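Budget season snuck up on me again, so let me catch you up on where the repair cell money stands before the June purchasing window opens. Last year we asked for one arm and a table. I'm asking for a bit more this time, and most of it is boring stuff — fingers, fixtures, cables and spares.

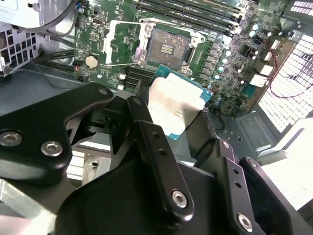 Equipment Corner

Processor swaps are what I keep coming back to when people ask why the gripper line is so big. A chip has to go into its socket at the right angle, and the fingers we own now were bought for much chunkier parts. Stirodex quoted us $413 a set for a narrower finger, and I want 2 sets so we aren't stuck waiting on shipping if one gets bent. Prodromos Alexiou got a second quote from Flurnlow that came in lower, but it didn't include the mounting hardware, so by the time you add that in it's pretty much a wash.

The other thing I'd love to stop doing is borrowing time on the big printer over at Zallthorpe every time we want to change a fixture plate. They've been so nice about it! But we wait in line like everybody else, and a small printer of our own would be $600. 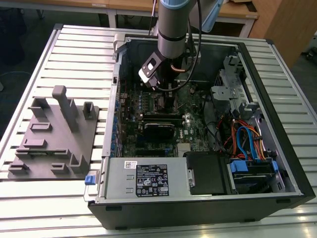
I also penciled in $49 a month for the Balaskas service plan. I went back and forth on that one (I hate subscriptions), but a single service call without the plan would eat up most of the year's savings, and I'd like to be able to pick up the phone without asking for a purchase order first. What I left out is a second arm. Maybe next year, once we know how many hours the first one really gets used.

If your group wants time on the cell or has a wish list item, send it to me before I turn in the final sheet. Part numbers help a lot.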